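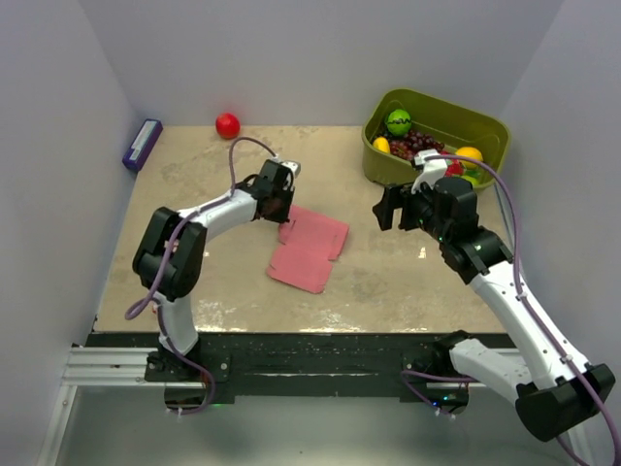

Tabletop with pink cloth and green fruit bin.

Minutes, Odera Street Allotment Water Group
Monday, 7:10 p.m., Benitz Hall, side room
Present: 11 plot holders. Chair: Damián Arriaga.

1. Minutes of the July meeting
Approved with one correction: the leak in item 4 was at the east standpipe.

2. Meter reading
The main meter shows 1270 gallons drawn since the last reading. The plot logs add up to 987 gallons, leaving 283 unlogged. Part of the gap is put down to the seep at the east standpipe. Plot holders are asked to log hose use on the day it happens. Cans filled at the rain barrels do not go in the log.

3. East standpipe
The washer has been replaced twice and the valve still weeps when closed. The chair has a quote from Drekulora for a new valve and a short length of copper pipe. Work requires the main to be shut off for one morning. Moved and seconded that the quote be accepted. Carried, one abstention.

4. Drip line trial
Plots 3 to 6 have run the Nendix timer at 14 minutes per cycle, two cycles a day. Flow at the far end of plot 6 is low. Proposed: split the line after plot 4 and run the halves in turn. Agreed. Results to be reported at the next meeting.

5. Rain barrels
Two lids are missing. Mesh will be fitted until lids are found. The overflow from the north barrel is to be turned away from the path.

6. Other business
Request to move the hose cutoff from 8 p.m. to 9 p.m. Deferred. The gate code stays the same.

Meeting closed 8:25 p.m.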